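The Tidy Table

Nahuel Arancibia had joined the robotics club for the biscuits, and by January the biscuits had stopped.
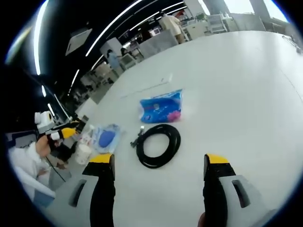 Two grippers at the wide table, with the blue packet lying flat.

"Pick up the hose," said Devuvon.

"Which part of it?"

"The hose part."

He looked at it. Someone had wound it into a loop several turns thick, and he suspected that whoever wound it had gone home early. He squeezed the handle. The yellow tips closed on a bit of black coil, lifted it a few centimetres and let it slide back.

"That counts," said Devuvon, and wrote it down.

"Does it?"

"It's an attempt. We need 400 attempts."

Nahuel had sat through the talk at the start of term. The idea was that if enough students tidied a table by hand, with the tools they'd been given, the club's arm would learn to tidy a table on its own. The arm was called Vitik. It had a shelf to itself and a name tag, and so far as he knew it had never tidied anything. At the last open day it had waved at a toddler and then pointed at the floor until Riquelme switched it off.

"My grandmother could clear this in a minute," he said.

"Your grandmother isn't entered in the Flornenar."

The Flornenar Cup was the whole reason for the table. Last year's winner had stacked 2 cups. Nahuel had watched the video with the sound off, then with the sound on, and the sound was mostly parents. They'd clapped for the second cup as if it had come back from a war.

To his left Riquelme was going after the plastic bag, the clear one with the round blue thing inside. He had been at it for most of the afternoon.

"What's in there, anyway?" Nahuel asked.

"Sponge."

"I thought it was a cloth."

"It doesn't matter what it is," said Riquelme. "It matters that it's squashy."

That was the kind of answer they gave. Nahuel went back to the hose. He tried it from the end with the metal fitting, which felt like cheating, and it came up much higher this time, swinging, the loops dropping open one after another. He held it there. He was annoyed to notice that he was holding his breath.

"Don't stop," said Devuvon quietly. "Over the packet. Slowly."

He took it over the packet. The tail dragged across the blue plastic and shoved it sideways, and he set the whole mess down -- not gently, but down.

"Eighty-three," said Devuvon.

"And Vitik will learn that? That exactly?"

"It'll learn something."

"It'll learn to hit the packet."

Devuvon thought about this with the pen in his mouth. Then he reached over, put the packet back and nodded at the hose.

"Wind it up again first," he said.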